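Moving my father's letters out of the basement

The letters had been in the basement for longer than I have owned the house. My father kept them in shoe boxes, and after a pipe leaked in May I decided they had to come upstairs whether I had time for them or not.

There were 129 of them. Most are from Radka Kneževič, who was his neighbor when he was a boy and who wrote to him for the rest of her life. She wrote small, on both sides of the paper, and she rarely put a year at the top. She would write "Tuesday, raining" and leave it at that. The postmarks help when the envelope is still there, but my father cut the stamps off a lot of them for a cousin who collected.

I started by trying to read everything in order. That was a mistake. After two evenings I had read eight letters and had no idea where they belonged. So I stopped reading and sorted by paper first. She bought her writing paper in pads and used each pad to the end, so letters on the same paper mostly come from the same year or two. The blue lined sheets are from when she lived in Ronden. The thin gray ones came after she moved in with her sister.

Once the piles were made, the reading went faster. She talks about the price of coal, her knees, a dog that bit the mailman, and a long fight with the Benítez family over a fence. The fence comes up in so many letters that I used it to put them in order. First there is no fence, then there is half a fence, then there is a lawyer.

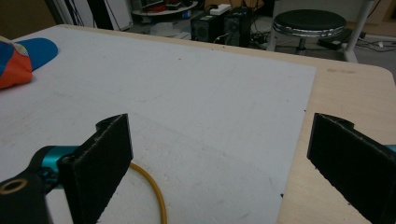
Curlow, 15 Jun 2018

I finished the last pile tonight. The letters are in flat folders now, with the year in pencil on the front and a question mark where I had to guess. There are more question marks than I would like. I left the paper clips off because the old ones had rusted into the pages, and I don't want to do that to them again.

The boxes are going in the hall closet, on the middle shelf. My brother wants copies, so the next job is scanning, and I plan to do one folder each weekend. If anyone reading this knew the Kneževič family in Ronden, please write to me. I would like to know who won the fight about the fence. The last letter that mentions it says only that she is "waiting to hear."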